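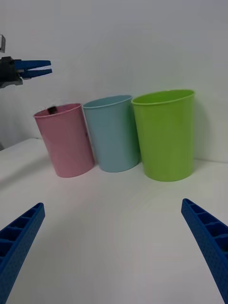 Water Supply Work Starts in June

The town has hired Dunier to replace the old main under Rilska Street, from the library to the Numeck bridge. The pipe was laid in sections over many years, and the oldest part has been patched more often than the rest of the system put together. The new main will serve 461 homes.

Expect the water to be shut off twice on your block, each time for a morning. A door tag will go up the day before. Fill a pitcher or two for drinking and a bucket for the toilet.

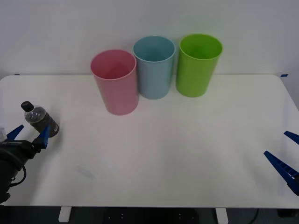

When service comes back, run the cold tap in the bathtub until it is clear – cloudy water is usually just air. Hold off on laundry until then.

Parking on the east side will be closed while crews are digging. The lot behind Šindelář Bakery has 60 spaces and will be free to residents with a Rilska Street address.
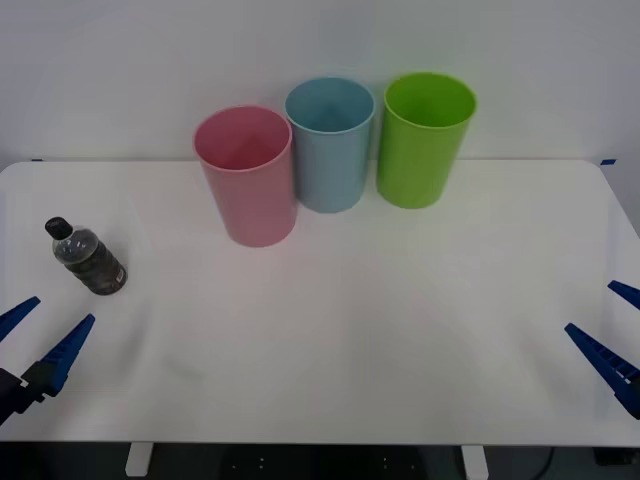 Trash pickup stays on the same schedule, but carts need to go on the west side. Questions about the work can go to Catriona Ritchie at the town office, extension 551.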